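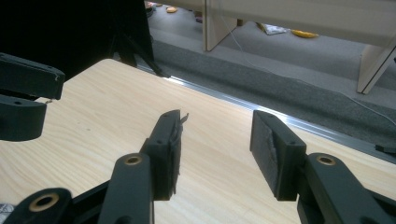
Page 86

Filed under: Grippers and End Tools > Care and Repair

Replacing worn finger pads on a two-finger gripper

Posted by Brunton, 11 Jun 2024

Our workshop maintains a pair of hand-held grippers with black plastic fingers and linkages. The foam-type lining on the finger pads has reached a condition that I should like to have assessed before the grippers are issued again. On one finger the lining is slightly frayed, and a wisp of material stands out at the top corner of the pad. On the opposite finger the lining is worn and has a curved crease across the middle. The pads are screwed on, with two holes at the top edge of each.

The maintenance sheet I inherited states that linings are to be changed "when no longer serviceable," and gives no further guidance. I would be grateful for advice on three matters. First, does a crease of this kind require replacement, or only the fraying? Second, may one pad be relined while the other is left in place? Third, should the brass-colored bushings at the link pivots be attended to during the same work? The grippers have completed 1214 logged cycles on their present linings.

Cunard

The crease is the more serious of the two faults. A frayed corner may be trimmed flush with sharp scissors and left in service, provided the lining is still firmly attached up to the edge. A crease across the middle of the pad alters where a thin object is held, and the object may turn as the fingers close.

Please replace both linings together. A new lining is thicker than a worn one, and if only one is changed the object will sit off center. The procedure followed in our department is as follows.

Open the fingers fully and secure the gripper so that they cannot close. Remove the screws and take off the pads, marking each one left or right on the back. Peel away the old lining slowly and clean off the remaining adhesive with a plastic scraper. Do not use a metal blade on a printed or molded part. Cut the new lining slightly oversize, apply it from one end to the other, and trim it after it has been pressed down. Leave the pads under a flat weight overnight. Refit the screws by hand until they are snug, and then stop. Plastic threads strip very easily.

After refitting, close the fingers on a sheet of paper and pull gently. The resistance should feel the same at the top and the bottom of the pads. Any stored value for the closed position must then be set again.

With regard to the bushings, they should be inspected but not removed without cause. Hold the link near the pivot and move it from side to side. If there is play, the bushing should be replaced. If there is none, wipe away any dust and leave it alone. No oil should be applied, as it will travel to the linings.

Berkine

We simply glue new foam over the old. It has been satisfactory so far.

Jatotport

I concur with the first reply as to changing both sides. I would add that the date and the cycle count should be written on the maintenance sheet when the linings are changed. Our own sheet now calls for an inspection every 235 cycles, and we have had fewer dropped parts under that arrangement. The lining should be bought from the same roll where possible, as thickness differs between batches.

Comments

Brunton: Thank you. Both linings will be changed, and I have asked that the wording of the sheet be amended.

Cunard: With respect to the second reply, a doubled lining will prevent the fingers from closing fully and is not advised.

Berkine: Ours are only used on boxes.

Jatotport: Does anyone have a source for lining sold in lengths shorter than 10 feet? Our supplier no longer offers it.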